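Ultrasonic plug-ins are back on the shelves, and so are the doubts

Every winter, when the mice come in, the gadgets come out. This year's is the Distel, a white plug-in box the size of a bar of soap that promises to clear a house of mice, spiders, ants and roaches with sound too high for people to hear. Stores in Flollwood have been stacking it by the register. The box says one unit covers 400 square feet and works in 5 days.

Whether it does is another matter.

"People bring them to me in a bag," said Afroza Bandara, who has run a pest control route on the north side of town since before the mall closed. "They want to know if they plugged them in wrong. There's only one way to plug them in."

The idea behind the devices is simple. A small speaker puts out high-pitched noise, the pests find it unbearable, and they move out. The trouble starts with the noise itself. High-pitched sound fades fast over distance and doesn't go through walls, and walls are where mice spend much of their time. A couch will block it. So will a laundry hamper.

Mice also get used to things. A new sound may put them off for a night or two, but a mouse that has found the dog food has a good reason to put up with it.

As for spiders, they don't have ears in the usual sense. They pick up vibration through their legs, and a faint tone in the air across the room is unlikely to trouble one sitting behind the dryer.

The company that sells the Distel points to a trial done at a lab in Stostcombe. Its website gives that trial a single paragraph, with no word on how many mice were used, how big the room was or whether there was a second room without a device to compare it to. A request for the full report, sent on two different days, got the same reply both times: a link to the paragraph.

Selvaraj Ekanayake teaches biology at the community college and keeps an eye on such claims for his students.

"I'd like to see the room," he said. "If you put a mouse in an empty box with a loud speaker and an open door, it will leave. I would too. My kitchen isn't an empty box." 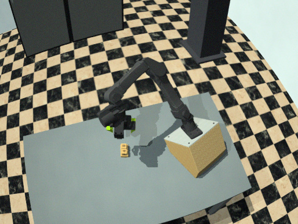
He is no kinder about the reviews. Most are written in the first week, he said, and plenty of buyers set traps or clean out the pantry at the same time, then give the plug-in all the credit.

There is one group that should be careful. Hamsters, gerbils and pet rats can hear in the same range as the pests, so a device that did work would be a rotten thing to put next to a cage.

What helps is duller and mostly cheaper. A mouse can get through a hole the width of a pencil, so go around the outside of the house with a flashlight and look where pipes and cables enter. Pack gaps with steel wool and seal over it. Keep bird seed and pet food in metal or thick plastic bins with tight lids. Snap traps go against the wall, with the baited end touching the baseboard.

For spiders, Bandara suggests a vacuum cleaner and fewer cardboard boxes on the basement floor.

The Distel comes with a money-back offer – the buyer pays return shipping – and the receipt has to be the original.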